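Tips for running a robot club out of a shed

I've had the Dindivcombe robot club in my workshop every Friday arvo for two school years now, and I keep getting asked how we fit it all in. So this is the list I wish I'd had at the start, in no order whatsoever.

Batteries first. Charge them on a ceramic tile, and never while you're all off having a snack. We put a strip of masking tape on each pack with the month it was bought, and when it reads December of two years back it goes to the tip shop's battery bin.

Screws! Magnetic trays are lovely but an old muffin tin does the same job, and you can see at a glance that the M3s are running low. Line the cups with a scrap of felt if the rattling gets to you (it gets to me).

Before anybody touches a real motor, run the move in the simulator. My lot groaned about this until one of them sent our little Nelley arm straight through a shelf of paint tins. Now they set up a pretend table, put a few household bits on it and practise reaching for those first. Choose awkward shapes. Anything with a skinny neck or a wobbly foot will teach them more in one session than a week of picking up blocks.
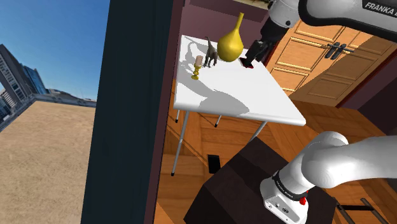
Save a copy every time something works, and put what it does in the name. "Final2" is no use to anyone. Zeeshan Mirani, who is fourteen and tidier than me, calls his things like "reach-left-slow" and he's the only one who can ever find last term's work.

Sandpaper: 600 grit for cleaning up printed gripper fingers, then 2000 with a drop of water if you want them smooth. I bought a sheet of 3000 once and it's still in the drawer. For better grip, slip a bit of bike inner tube over the fingertips – free from the bike shop if you ask nicely.

Mark the arm's reach on the bench with coloured tape, all the way round, and keep mugs outside it. We learned that one with a cup of Milo and a Grundex controller board. The board cost me $47 to replace and the bench still smells a bit malty in summer.

Cables get a bread tag each, written on in permanent marker. Velcro ties are better than zip ties because you'll be undoing them again in ten minutes.

Oh, and the Magsi Cup entry forms need a parent's signature on both pages, so send them home early. We missed the first round last year over a form stuck to somebody's fridge.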